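Hokton House Residence - Room Inspection Checklist, Tabletops and Small Storage
Room 193. Inspector: Otakar Vrabec. Reviewed by: Juniper Calloway.

1. Table covering flat, no overhang across the walkway - Satisfactory
2. Fabric storage baskets kept on the table, not on the floor - Satisfactory
Comment: Soft-sided baskets are permitted under the Fustville room rules.

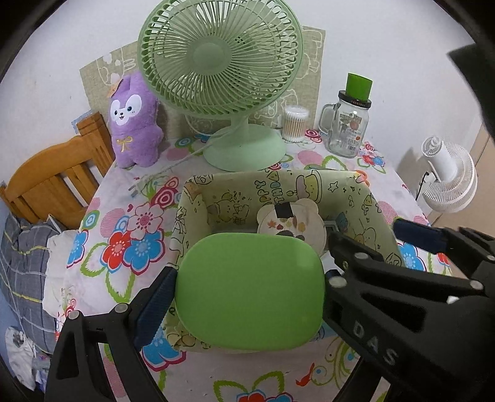
3. Basket contents sorted, no loose blades or open liquids - Satisfactory
4. Chargers and adapters unplugged before storage - See comment
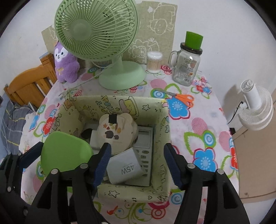 Comment on item 4: Residents are asked to let chargers cool before putting them away. Fabric boxes hold heat, and cloth should not rest against a warm adapter. The 45W adapter kept in the box with the remote control should have its own pouch. Recheck on Tuesday.

5. Fan cords clear of the table edge - Recheck
Comment: The cord of the green desk fan runs across the tablecloth. Route it along the wall.
6. Bedding clear of cords and outlets - Satisfactory 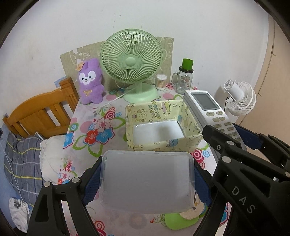
Word count: 193

7. Food containers clean, dry and lidded when stored - Resident reminded
8. Remote control returned to its assigned place - Resident reminded
Comment: Replacement remotes are issued at the front desk until 10 p.m. - quote form 285.

Result: Passed with comments. Items 4 and 5 remain open.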